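Speaker notes - Getting a sofa right in a plain room
Friday session, 40 minutes with questions

Start with the handout on chairs. Give them time to find page 2. Say who I am, keep it short.

Point one. Do the room before the sofa. Walk in, stand still, look at the walls and the window. White walls and a pale blind will take almost any color you put in front of them, and they will show every crooked cushion. A blind pulled most of the way down gives a flat light. I like to work in that light and check again with it up.

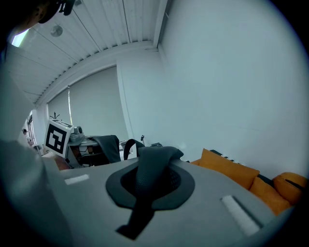
Vikas Nishad raised an objection at the run-through: he would pick the sofa first and let the room follow, as most people already own one. Fair point. Say that it works too, as long as the throw and cushions are chosen last.

Point two. The throw. On a strong plain color like mustard or orange, one bold pattern is enough. Black and white zigzag does the job. Lay it over the seat first, then pull the front edge straight - both hands, small tugs. Smoothing from the middle out takes longer but holds better on a soft seat. Keep a dark cushion for the end, placed on top of the throw.
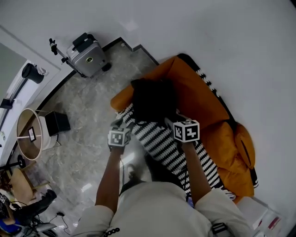
Stand back 10 feet before you touch anything again. Most of the fixing people do up close can't be seen from the door. Mention the Onadura job, where we redid one throw for 20 minutes and the client sat on it.

Point three. Cushions. Take them all off, shake them out, put back fewer. A yellow one on an orange-yellow sofa reads as part of the sofa, so it can stay even when the rest go. Turn seams and zippers toward the back or down.
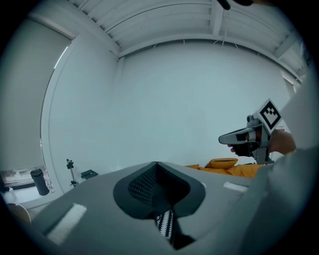

Last check is from the seat. Sit down, get up, see what moved. If the throw slides every time, tuck it deeper at the back.

Ask for questions. Price list for Zida throws is on the side table, order code 2807. Room has to be clear by noon.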